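Re: [heletness-users] Recording two-arm demonstrations with thin stems
From: Eustaquio Tlapale
To: heletness-users
Time: 16:20

On the earlier message:

> We are moving from block stacking to flower arranging on a two-arm
> Bikell cell and the demonstrations are poor. The operators can do the
> task, but replay fails on nearly every episode where a stem has to go
> into a narrow neck. We record at the default rate with the Heletness
> recorder, one overhead camera and one on each wrist. The operators
> watch the arms directly, standing behind the leader arms.
>
> Before we throw the data away I would like to know how other people
> set up this kind of task, how long an episode they allow, and whether
> it is worth keeping the episodes where the operator misses the neck
> and tries again.

We have been on a similar task at Gramine since May, so I can give you our settings. I can't promise they will carry over to your cell. Ours has two follower arms, one on each side of the table, driven by two leader arms of the same geometry. The flowers are artificial. We began with one small vase between the two arms and a second one further back holding the bouquet, and gave the operator a single instruction per episode.
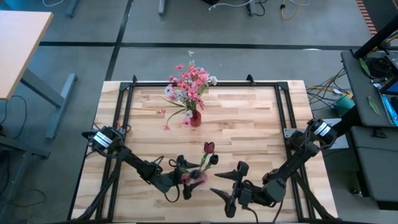 Do the leader arms need force feedback for work with thin stems?

They don't need it for artificial stems, which tolerate a hard grip. We ran without feedback for the whole set and limited the gripper current in software instead. With fresh stems I would expect a different result, and we haven't tried any.

On replay: a failed open-loop replay says very little about the demonstration. A stem bends differently in each grasp, so the same joint trajectory puts the tip somewhere else. We stopped using replay as an acceptance test and now only use it to check for dropped frames and clock offset. If your wrist cameras lag the joint log by more than one frame, deal with that before anything else. Ours lagged by 4 frames on one side after a driver update, and the policy trained on that data closed the gripper late on that side only. It took us a long time to find.

The second thing I would look at is where your operators are looking. Yours watch the arms directly. That gives them depth information which the policy never receives. We moved ours to the camera views alone, and the first hour was miserable, but the recorded motions became slower and easier to learn from. An operator who can't see the stem in the wrist view will move the arm until it is visible. One who is looking over the top of the cell has no reason to.

It also shows up weaknesses in the camera placement. Strong light on a pale wooden surface is the worst case for us. The exposure on the wrist camera is now fixed before each session, and we discard the session if someone has left it on automatic.

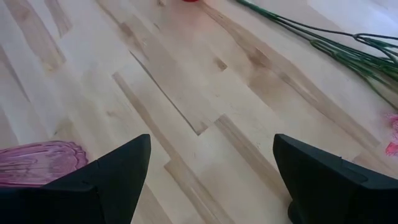 Wrist camera, gripper open, green stems at upper right.

Stems lying flat are harder to demonstrate than stems standing in a vase. The operator has to line the fingers up across the stem and come down almost to the surface, and small height errors end in a scrape or a missed grasp. We let people approach at any angle at first and the set ended up with too many styles in it. The instruction sheet now says: fingers across the stem, pause, descend, close, pause, lift. Keep the two pauses short. If they are long, the policy learns to stand still, and it will then do so at times you didn't intend.

For handling the stem with both arms available, we fixed which arm holds and which arm steadies. The holding arm takes the stem below the leaves. The other arm stays within reach and keeps its fingers open until it is wanted. Left to themselves, operators swap roles from one episode to the next according to which hand they prefer, and then you have two half-sized data sets mixed together under one label. If you want both versions, give them separate task names in Heletness from the start. Splitting them afterwards by hand is tedious – I did it once for 491 episodes and would not repeat it. 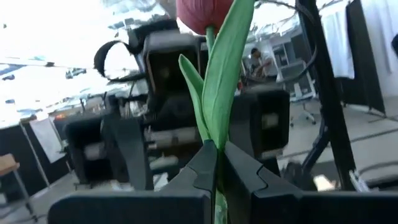

Tulip stem between the fingers, second arm behind it.

Check the background in these views as well. A wrist camera pointing across the table sees most of the room, including whoever is walking through it. We don't try to keep people out, but we do vary the time of day, so that the policy can't use a lamp or a chair as a landmark.

On failed insertions: keep them, provided the operator recovers within the same episode. Barrera, our labelling tool, lets you mark a span, so we mark the miss and the recovery separately and decide at training time. What we remove are episodes in which the operator has plainly lost track of the stem and is hunting for it. Our episode limit is 6 minutes in the recorder, which is generous. Most people finish well inside it, and the limit is only there to catch a recorder left running.

Glass is a separate problem. Tinted glass with relief on it and water in the bottom breaks up whatever is behind it, and our depth estimates around the vase were useless. We gave up on depth and added a low side camera looking across the tabletop. From there the height of the finger against the neck is readable, which neither wrist view gives reliably.

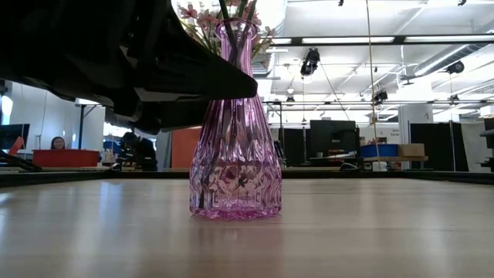

Side camera, one fingertip overlapping the vase just below the neck.

If you add such a camera, put it low and bolt it down. Ours was on a clamp for the first sessions and crept, and we had to recalibrate between blocks of 12 episodes until we moved it to a fixed bracket.

As for throwing your data away, I would train on it once as it stands, with the clock offset corrected, before deciding. Then record a small second set with the operators on camera views only and compare the two at the neck of the vase. Could you also post your recorder configuration, in particular the timestamp source for the wrist cameras? The default changed between releases and the release notes are not clear on which one you get after an upgrade.

Eustaquio Tlapale
Gramine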